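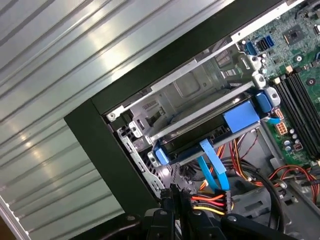

Robotic Handling of Desktop Computers: Frequently Asked Questions
Bralum Equipment Recovery, Jerkdale site

Who must follow these rules?
All staff and contractors who set up, run or supervise a robot cell at Jerkdale. Visitors remain behind the yellow line at all times.

Must a computer be unplugged before it enters the cell?
Yes. The power cord is removed and the operator signs Form 666 before the side panel is opened.

What is the limit on gripping force?
Drives and carriers: 20 percent of the rated force. Cables are held by the connector body — never by the wires.

May I reach into the case while the arm is paused?
No. A pause is not a safe stop. Turn the key to Off and take it with you.

How often is the gripper inspected?
Every 200 cycles for finger wear, and every 400 cycles for the wrist joint. Results go in the Rengifo log.

What happens to drives that hold data?
They are scanned, placed in a locked bin and handled under the data policy. Loose drives may not be left on the bench.

Who approves exceptions?
Consuelo Valderrama, Site Safety. In her absence, Efraín Puma. Requests must be made in writing — extension 3604.

When will the rules next be reviewed?
In July.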